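Setting Out the Snack Table - speaker notes
Pylyp Kravets, Lirness front desk get-together, April 21, 2019

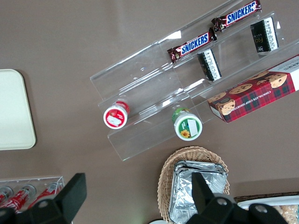 Opening (take your time, let people find a chair)

Hello everybody, and thank you for coming. I know some of you drove a long way and some of you only walked down the hall, and I'm equally glad to see you all. Mention the coffee. Mention that the door by the coats sticks.

I've been setting out snacks for guests for a good many years now, first at Negi when it was one counter and a kettle, and then here. I still enjoy it more than almost any other part of my day. My mother kept a cookie tin on the hall table for whoever came by, so I suppose I come by it naturally.

The stand

Start with the clear stepped stand. I like a clear one on a brown table because the table shows right through and the snacks get all the attention. Clear acrylic does show every smear, so wipe it with a soft cloth before anything goes on it. Please, no paper towels - I scratched a lovely one that way and I still think about it.

Ask: who has one of these at their desk? Wait for hands.

What goes where

Candy bars can go up on the steps. Two Snickers laid at a slant look friendlier to me than two standing at attention, but I have had long arguments over this and you may do as you please. Little boxes can stand up on a tier of their own. Small round tubs do nicely on the lowest step, side by side, where a person can look down and read the lids. I'm fond of a red one next to a green one.

Big boxes stay off the stand. The chocolate chip shortbread in the tartan box is a good example, and that plaid brightens up a plain table all by itself.

(If time is short, skip to labels.)

Labels and allergies

Slow down here. Keep the printed side of every package where a guest can get at it. Peanuts, wheat, milk - people need to read for themselves, and they shouldn't have to ask a stranger. Tell the Claltatance story, the short version.

Buying

At Negi we went through 300 bars in September and I had ordered 800. Pause for the groan. Order small, order again, and check the dates on the back row.

Questions, then hand out the sign-up sheet for the next one. Pylyp, bring pens.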